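Session notes, second half of the course — evaluating a packaged product
Instructor: Jad Hourani. Lab sections: Wissam Awad

Read before lab. Handout goes with the slides, doesn't replace them. Reading packet p. 101 onward for the contract stuff.

What we're looking at

Panen. A towel-sorting package: arm, gripper, software, a season of support. Sold by Purkureck, mostly to small laundries and hotels with a linen room. Buyer supplies table, baskets, power, and a person for the demonstrations. That last one is where the arguments start, see below.

Comparison product is Laizer. Same kind of arm, but fixed programs, no teaching by demonstration. Cheaper up front. Every new basket layout is a service call.

Forkgate is the imaginary-sounding but very ordinary middle layer that logs the runs. You'll use it in lab. Get your login from Wissam before you come, not at the door.

Why towels

Soft goods are hard. A box has one shape. A towel has as many as you like, and changes when you touch it. Rolled is the easy case: sort of a cylinder, has an end you can find, can be pinched across the middle. Once it comes unrolled you're back to a heap of cloth and most of what the vendor showed you stops applying.

The basket is soft too. People forget this. Canvas walls slouch, the opening changes shape when you push something in, a strap handle can catch a finger. Brochure talks about the towels for pages and gives the basket one line.

The task as sold

Towels on table, rolled. Two baskets. Rule for which color goes where (buyer sets it). Product puts each towel in its basket. Done when table is clear.

Note what is NOT in the task as sold:
folding
rolling
getting towels out of a basket again
anything stacked more than the basket's own height
wet linen

If a sales rep says "it can do that too", write down the words and ask for the page number.

Teaching by hand

The person shows the job first. Place, press, let go, next. Slower than you would at home. Watch where the hand lands, top of the roll or the side, and how far the towel goes in before the next one starts.

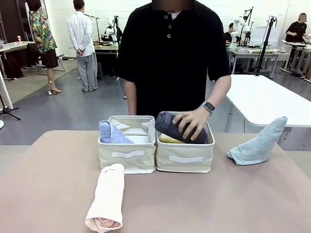
Seating a navy roll in the right-hand basket. Pink and pale blue still on the table.

Points from the discussion, more or less in order:

Pressing down is a second action. Students always list "put in basket" as one step. It's two — carry, then seat. A gripper that releases and backs off has done the first only. Check whether the vendor counts a towel lying diagonally across the top as a success. Purkureck does. Laizer's sheet doesn't say.

Color names. Navy against pale yellow, no trouble. Pale blue against periwinkle under bad lighting, plenty. Ask what the product does when it isn't sure. Stops? Guesses? Panen has a setting for this, it ships set to guess. Change it.

Loose shapes. The peaked, cone-like fold is worth a look. Where would you grip it? The tip is tempting and probably wrong, you'd lift one layer and drag the rest. No agreed answer here, expect it in the discussion section.

Shared rooms. People walk about, other work goes on behind. A buyer's linen room is worse, if anything. Quiet-room figures are worth little, ask where the trials were run.

What the quote covers

Panen standard: 80 demonstrations included, recorded on the buyer's site. After that you pay per batch. Sounds generous. Now change the baskets, or the table cover, or move to another floor, and see how many of the eighty still count. Contract says demonstrations are tied to "the workspace as commissioned". Underline that phrase, it's the whole negotation.

Support is by phone. Replies promised by 4 p.m. if you call in the morning. Spare finger pads included, labor to fit them isn't.

Laizer: no demonstrations, so no cap. You pay for programming visits instead. For a site that never changes anything this may well be the better buy. Say so in your review if you think so, I'm not marking you on liking the newer one.

Gripper, for the review

Two fingers. Things to write about: how wide it opens against the thickness of a roll, what the pads are like, what else on the hand could snag on cloth. Green rubber pads on the inner faces, black linkage behind with the bolts showing. Bolts and terry loops — think about it.

Also clearance. Opening the hand takes room on both sides. A towel lying up against the basket leaves you less of it on one side, and the wall is soft so it moves when pushed. Does the arm approach along the roll or across it? Across is the usual answer but then one finger may be going in close to the canvas. Draw it from above, with the fingers open, before you write anything.

And the wrist view is not your view. From the hand you get the near things big and the baskets partly gone at the top. A buyer who only ever watched from across the table will have a wrong idea of what the product has to go on.

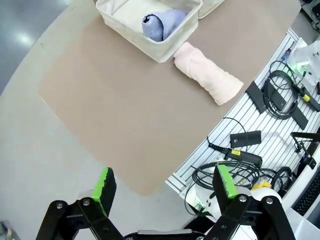 Lab task (in pairs)

1. Log in to Forkgate, open the November set. Pick one run, any.
2. Write the carry and the seat as separate lines for each towel. Times from the log.
3. Mark every point where you think the product would need to choose. Say what it chooses between.
4. Move one thing on paper (a basket, one towel, the mat). Which of your lines change?
5. Price it. Use the Panen quote and the Laizer quote, same site, one basket change in the year.

Written review, 2 pages, not counting the drawing. Address it to a hotel manager who has never bought a robot and doesnt want a lecture. Recommend one product or neither. "It depends" is allowed only if you say on what.

Questions on the quotes to me, on Forkgate to Wissam. He's in the lab until 5 p.m. most days, knock loudly.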